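O software que decide a força dos dedos

Fevereiro de 2025 | Por Rhona Guthrie

Imprimir | Enviar por e-mail

Pegar um palito fino sobre uma mesa ocupa uma pessoa por menos de um segundo. Para um programa de controle, a mesma tarefa envolve estimar a posição do objeto, escolher o ponto de contato, aproximar os dedos sem tombar o que está ao lado e fechar com a força certa. Cada etapa tem seu próprio módulo e seus próprios erros, e os erros se somam.

A Gakico trabalha nisso há 4 anos. A empresa desenvolve o Arno, um pacote de software que recebe gravações de manipulação feitas à mão, com garras portáteis, e delas extrai políticas de controle para braços robóticos. O conjunto de tarefas em que a equipe se concentra agora é o de objetos finos: hashis, espetos, varetas. São peças leves, rolam com facilidade e ocupam poucos pixels quando vistas pela lente grande-angular.

A percepção vem primeiro. A lente curva as linhas retas nas bordas, e o módulo de calibração precisa desfazer essa curvatura antes de qualquer medida. Toalhas quadriculadas ajudam o operador a perceber, a olho nu, se a correção saiu errada. Elas não entram no cálculo, que usa um alvo próprio no início de cada sessão.

Depois vem a segmentação. Um objeto estreito preso entre os dedos fica em parte escondido pelas próprias almofadas, e o programa completa o trecho oculto supondo que a peça é rígida. A hipótese serve para madeira e metal. Para canudos flexíveis, a equipe mantém um modelo separado, ainda em testes.
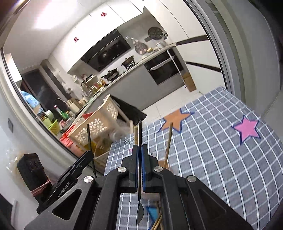 Por que não programar diretamente a trajetória dos dedos? Uma trajetória fixa só funciona enquanto o objeto está onde o programador previu, e um desvio de 2 milímetros já basta para perder uma vareta fina. A política aprendida corrige o movimento a cada nova imagem.

Essa correção roda a 25 ciclos por segundo. O planejador propõe um trecho curto de movimento, o controlador executa os primeiros passos e o restante é descartado quando chega a imagem seguinte. O método é conhecido e não tem nada de exclusivo. O que tomou tempo foi o atraso: a imagem, a leitura de abertura da garra e a posição do punho chegam em momentos diferentes, e no começo o Arno tratava as três como simultâneas. O resultado era uma garra que fechava um pouco antes da hora.

A solução foi o Nisbet, uma ferramenta interna de sincronização. Ela atribui a cada leitura um carimbo de tempo comum e recusa a gravação inteira quando a diferença entre os fluxos passa de 10 milissegundos. A regra é severa e descarta material que talvez fosse aproveitável. A equipe preferiu mantê-la depois de comparar modelos treinados com e sem o filtro.

Guardar peças em um recipiente estreito traz outro tipo de dificuldade. Quando vários hashis dividem o mesmo porta-talheres, eles se cruzam em ângulos diferentes, e a ponta de um costuma apoiar-se no corpo de outro. O planejador precisa escolher qual retirar primeiro e por qual direção, e a resposta muda conforme a inclinação de cada um. 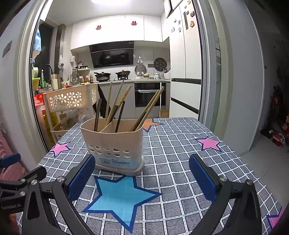

A versão atual atribui uma nota a cada peça visível, levando em conta o espaço livre dos dois lados e a altura que sobra acima da borda. A peça com a nota mais alta é a primeira candidata. Se a garra encontra resistência durante a subida, o controlador para, recua e pede um novo cálculo. Peças escuras encostadas umas nas outras ainda confundem o sistema, que às vezes as lê como um único objeto mais grosso. Nesses casos a abertura medida no momento do contato serve de conferência: se os dedos fecham mais do que o esperado, a estimativa de largura é corrigida.

O ambiente também pesa. Uma cozinha doméstica tem luz de janela, superfícies brilhantes e muita coisa ao fundo. Gravações feitas em bancada, com fundo liso, produziam políticas que falhavam assim que alguém mudava a mesa de lugar. Com a mistura de casas e de horários, essas falhas diminuíram, embora a rotulagem tenha ficado mais lenta.

A parte de rotulagem cabe ao Flovside, um visualizador que mostra lado a lado o vídeo, a curva de abertura dos dedos e a divisão da tarefa em etapas. A divisão é automática e o anotador só move os limites errados. Um recurso pedido com frequência, o de comparar duas gravações da mesma tarefa na mesma tela, está previsto para junho. Até lá, quem precisa comparar abre o programa duas vezes.

Contato: redação | © 2025 Todos os direitos reservados | Voltar ao topo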